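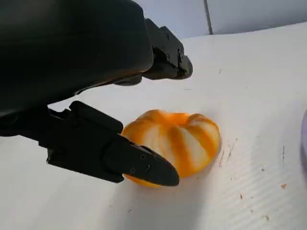
August, morning entry, Kadham field station

The party left the landing at 5 a.m. and reached the Plinska backwater shortly after sunrise. The water was lower than the previous survey had recorded, and clear enough to observe the bottom to a depth of two meters. Air temperature at the first site was 13 degrees.

Dr. Hauksdóttir supervised the setting of the seine along the north bank. The first two hauls brought up only juvenile perch and leaf litter. The third contained loaches, which were measured, entered in the register and returned to the same place. One female was carrying eggs – the first such record for this backwater.

We use cookies to improve your visit. By continuing to read, you accept our cookie policy.

Mr. Zúñiga took the water samples at 30 meter intervals as far as the old weir. He reports that the gravel there is covered with fine silt and that no gobies were found on it. The Montecinos team has been asked whether dredging took place upstream this spring. No answer has been received.

Feeding was observed from the bank until noon. The loaches stayed under the roots of the alders and came out singly, chiefly when cloud passed over. The party did not enter the water during this period.

The second net was torn on a submerged branch and must be mended before it is used again. A replacement has been requested from the Cirkport store, together with 200 sample labels.

Departure for the lower site is set for 5 a.m. tomorrow, weather permitting.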